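2 min read
September, by Yevdokiia Demchenko

I look after a robot arm named Gomley. Gomley works in a kitchen that only exists inside a computer, so I never get crumbs on my socks. But a pretend robot still needs plenty of looking after!

Every morning I check the joints, the places where the arm bends, a bit like your elbow. I type in how far each one can turn. Then Gomley practices reaching into the fridge without bumping the shelf.
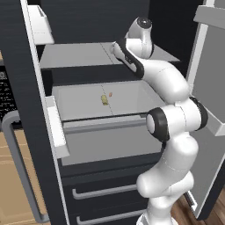

Issue 12

If I get one number wrong, the arm can go right through the glass (oops). So I fix the number and we try again. Last month we did 2,000 tries!

Next come the fingers. I set how hard they squeeze, very gently for a cookie and a little harder for a carrot.
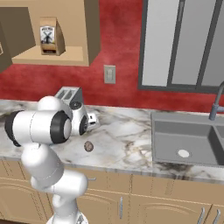

Too hard, and my screen flashes a warning. Then I turn the squeeze down one tiny step, press start, and go get my tea.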